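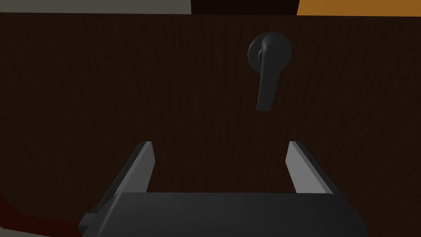
Figure 1. Simulated door task, gripper view: lever handle on dark wood panel, jaws open.

Laseck Manipulation Program
Minutes of the Data Working Group
May meeting, Tronau site

Present: representatives of Tornska, Limsakul and the Laseck program office.

The meeting was called to order at 9 a.m. The minutes of the previous meeting were approved without changes.

1. Door-opening examples
Tornska reported that 500 simulated demonstrations of the lever-handle task have been delivered. Review of the set is under way. Members looked at Figure 1 and discussed the open-jaw position short of the handle. Limsakul asked whether the approach and the first contact should be labeled as separate stages. It was agreed that they should, and that the labeling guide will be changed to say so.

2. Lever position
The group noted that the lever in Figure 1 hangs downward from the rosette. Limsakul stated that its training code assumes a level resting position and asked that the resting angle be recorded with every example. Tornska agreed to add the field. Examples already delivered will be updated in the same way.

3. Variation in the set
The program office expressed concern that too many examples share a dark panel and a dark handle. Tornska proposed a further batch of 30 demonstrations with lighter doors and stronger lighting, to be reviewed before any larger order is placed. The proposal was accepted. A request to include round knobs was deferred.

4. Failed attempts
Discussion was held on whether attempts in which the gripper misses or slips should be kept. Limsakul wished to keep them for training the success detector. The group decided to keep failed attempts in a separate folder, marked by cause, and to leave them out of the main set.

5. Action items
Tornska: add the resting-angle field; deliver the batch of 30.
Limsakul: revise the labeling guide and circulate it for comment.
Program office: confirm storage space at Tronau for 2 full copies of the set.

There being no further business, the meeting was adjourned. The next meeting will be held at Tronau, with knob handles carried over to the agenda.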